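The Trodex grippers were drawn up in a shared workshop called Pimano, where members pay for bench space and bring their own filament. The design brief fit on one sheet. Each unit had to be held in one hand, run without an arm behind it, and record enough of its own movement that a real robot could repeat the motion later. The parts budget was 700 dollars for a pair.

The body is a light gray shell, printed in halves and screwed together. Early shells cracked at the trigger pivot. Thicker walls fixed that and added 40 grams, most of it toward the rear, where the wrist tolerates it better.

The fingers took longer. Rigid jaws with rubber facing held a cup well enough but lost thin cloth as soon as it began to slide. The current pads have a mesh texture over a flexible core and curve around whatever they close on. They wear at the tips and are treated as consumables.
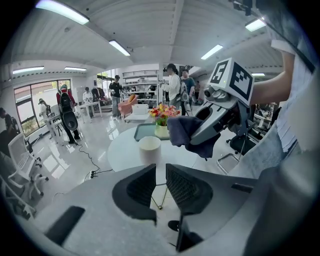 Two of the handheld grippers at the round table. The unit at right has a dark navy cloth in its jaws; the marker cube on top carries printed patterns for tracking.

Position comes from the cube. Its patterned faces give an outside camera a known geometry to solve for, and the solution holds as long as one face stays readable. Glossy prints failed under the ceiling lights – the black squares washed out at shallow angles – so the patterns are now printed matte.

Cloth remains the hard case. A cup has one shape and a limited number of sensible grasps. A napkin has a new shape every time it is put down, and the useful edge is often folded under. The builders logged 989 cloth pickups over the spring, discarding any run in which the marker was lost for more than 2 seconds. Almost 40 percent were discarded, mainly during turns of the wrist.

The next revision, Iditano, moves the cube forward and tilts it toward the operator's thumb. It also replaces the screws at the pivot with a steel pin. The shell files will stay in the Pimano shared folder, with print settings listed by nozzle size.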